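Zeditz sells robot lessons by the session, and leaves buyers to grade them

By Macarena Tapia

A small company called Zeditz began taking orders in October for a service it calls Jara: a pair of hand-held grippers arrives at your shop, your own people do their usual chores with them, and the recordings come back as training material for a robot arm. The starter plan covers 50 sessions and costs $663. What a customer can expect an arm to do afterward is harder to pin down.

The sales pitch leans on how plain the work is. You need a table, some everyday items and someone willing to hold a gripper in each hand. The tasks on the starter list are things like putting a cup in a basket.

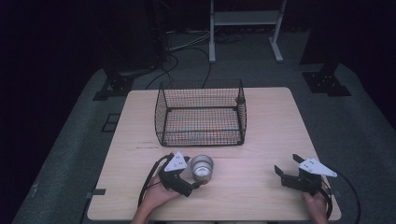 What the price covers

The $663 buys the loan of two grippers, the cables, and processing of the recordings. It does not buy an arm. Customers who lack one are pointed to Isholm, a leasing outfit that charges $427 a month and wants a six-month commitment. Shipping the grippers back is on the customer.

Patricio Lagos, who handles sales for Zeditz, said most buyers "see something useful" after the first batch of sessions. Asked what useful meant, he said it depended on the task. Asked for a success rate on any one task, he said the company would rather let customers judge on their own tables.

That may be fair, but it moves the cost of finding out onto the person paying. A session of putting things in a basket also ties up an employee, and the Zeditz price sheet has no line for wages.

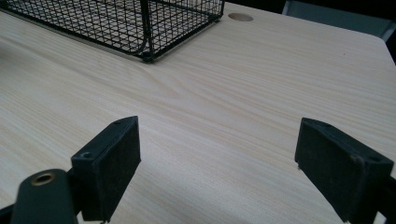 Lorena Pereyra runs the packing room at Endolano, a mail-order kitchen goods seller that signed up for the starter plan. She said her staff got used to the grippers in an afternoon and found them tiring by the next one. The company has 516 products on its shelves. The sessions so far have used a handful of them, and she has no idea yet whether an arm trained on those will cope with the rest.

"They keep telling me more data helps," Pereyra said. "Sure. They sell data."

She has not decided whether to pay for a second batch.
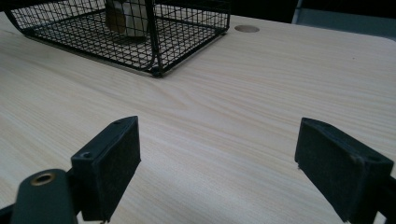
SMALL BUSINESS

Domingo Cisternas, a consultant who advises small warehouses on equipment, said he would hold off. His complaint is with the contract, which lets Zeditz keep copies of the recordings and reuse them for other clients with no discount to the shop that made them.

"If my people are doing the teaching, I'd want a cut or a lower bill," he said.
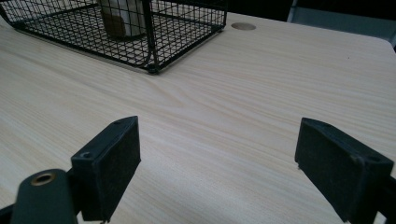 Lagos confirmed the reuse clause and said customers can opt out by paying more. He would not say how much more. He also said a public test of arms trained through Jara is planned, with results to be posted on the company's site. No date has been set for it.

Orders for the starter plan remain open, and refunds end once the first session is uploaded.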